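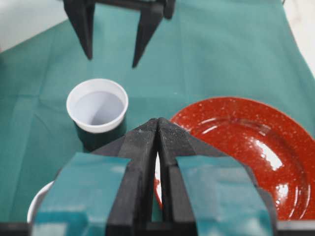
What should I do when one arm stops with a grip force fault and the other keeps holding the plate?

Press Hold on the pendant, leave both grippers as they are, and release the faulted arm first using the steps in this section.

8.3 Clearing a one-sided grip fault

This section applies to two-arm Stirkent cells running the Fonach table-clearing program. The fault shows on the pendant as GRIP R or GRIP L. It is raised when finger load stays above the set limit for 3 seconds while the plate position does not change.

CAUTION: Do not pull the plate out by hand while the motors are powered. A loaded finger can spring back when the plate comes free.

1. Press Hold. Wait for the status lamp to turn amber.

2. Read the load value for each finger and write it in the fault log. Values are lost after a restart.

3. Check where the fingertip meets the plate. A tip that rests inside the rim and bears on the raised edge of the well cannot close on the plate and will push it sideways – this is the usual cause of the fault on wide-rimmed plates.
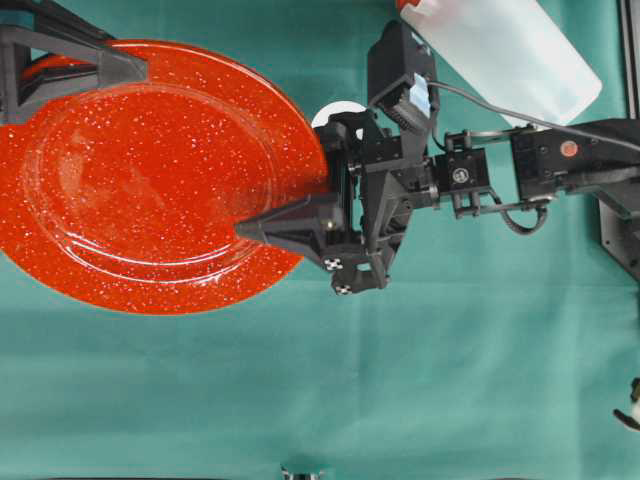

4. Select the faulted arm only. Set jog speed to 15 percent.

5. Jog straight up until the load value reads zero. Do not jog sideways, even if the tip looks clear.

6. Open the other gripper and retract it to its park position.

7. Power down the motors. Inspect both fingertips for chips, and check that the finger pads have not shifted. Replace damaged parts before restarting.

8. Flatten the cloth and place the plate back at its start point.

9. Power up, home both arms and run one cycle in step mode.

Note: Wrist camera cables can pull tight during a vertical jog. If the arm slows for no clear reason, stop and check the cable before going on.

Note: If the fault returns on the same arm, do not raise the load limit. Lower the approach height offset is fault code 26 – see the Iltavau controller supplement for the reset procedure.

Send repeat faults, with the log page, to Éabha Scanlon in field support.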